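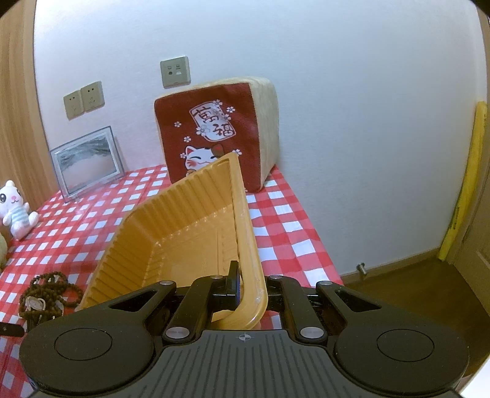 Two grippers, one checked tablecloth and a great many beads
Posted 2021-02-01

Charmaine Shezi had been up late the night before we spoke, picking knots out of a necklace, and she was perfectly cheerful about it. She tests hand-held grippers for Vindolmont, a small firm that advises other people on which ones to buy, and for most of this winter she has been putting two of them through the same set of household jobs. One is the Dindlow, the other the Flevari. Both are held by a person, both have a pair of fingers that close on whatever you point them at, and both will, she says, make you feel quite clumsy for the first afternoon.

"I thought I'd be good at it straight away," she told me, laughing. "I've got steady hands, I sew, I ice cakes. And then I picked up a plastic tray by its rim and the whole thing swung round at me like a gate!"

The tray comes up a lot when you talk to Charmaine. It's a shallow orange one with ribbed sides, and she is fonder of it than you might expect. A rim, she explained, is an awkward sort of thing to hold, as you have one finger inside and one outside and all the weight hanging off to one side. If the fingers are too smooth it slides, and if the grip is too fierce the plastic bows.

"With the Flevari I was squeezing far too hard, and I could feel it in my wrist by teatime. The Dindlow has a bit more give at the tips, so you can settle the rim in between them and then lift. It took me a good while to stop rushing it, mind you. You have to let it find its place."

I asked whether she practises with the tray full or empty. Both, she said, and the full one is a different job altogether. Dark wooden prayer beads are her favourite load, being round and slippery and inclined to gather in the lowest corner the moment you tip anything. She lifts, holds for a slow count of 4, sets the tray down, and then goes back and does it again with the other gripper, keeping to the same tray and the same beads each time.

"People want to know which is stronger, and I do understand why, but for this sort of work I'd sooner know which one tells my hand what's going on. When the beads shift, I want to feel it before I see it."
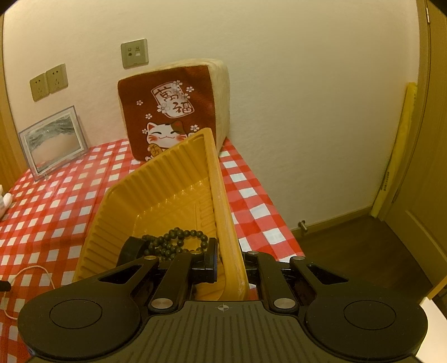 On keeping things homely

The tests are done on a table with a red and white cloth, among cushions and soft toys, and I wondered if a plain bench might be easier. Charmaine was quite firm on this. Most of what her clients want handled lives in ordinary rooms, with patterns and clutter and odd bits of light, and the camera on the gripper has to cope with all of that too. She is particularly pleased with the checks.

"They're lovely for seeing how the lens bends things. The squares go all curved towards the sides, and if one camera bends them more than another you notice it at once, you don't need a chart. I had a proper chart, actually printed and everything, and I've hardly touched it since February last year."

Her colleague Wanigasekara looks after the recordings and goes through them afterwards, marking where each hold begins and ends. They had some 500 lifts between them when we talked. The two of them don't always agree about what counts as a clean one. A tray that wobbles and then steadies is a pass for Charmaine and a maybe for Wanigasekara, and they have had long, friendly arguments over it (with biscuits, I gather).

The necklaces came in later. Anything thin and bendy lying flat on cloth is hard to pick up, she said, and the trick is to come down with the fingers well apart and close them slowly, so that they don't just pinch up a fold of tablecloth.

"I must have collected more cloth than beads in the first week. Wanigasekara has it all recorded, unfortunately." 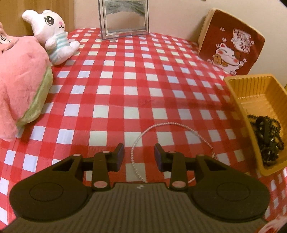 Fingers open above a thin necklace of pearl-like beads, with the darker strands in the tray.

So which would she choose? She took her time over this one. For necklaces and other small things she leans towards the Dindlow, and for long sessions she would happily go back to the Flevari, if only it had softer tips. She has written to ask if the tips can be swapped, and is waiting to hear. In the meantime she plans another 10 lifts a day with each, starting with the tray.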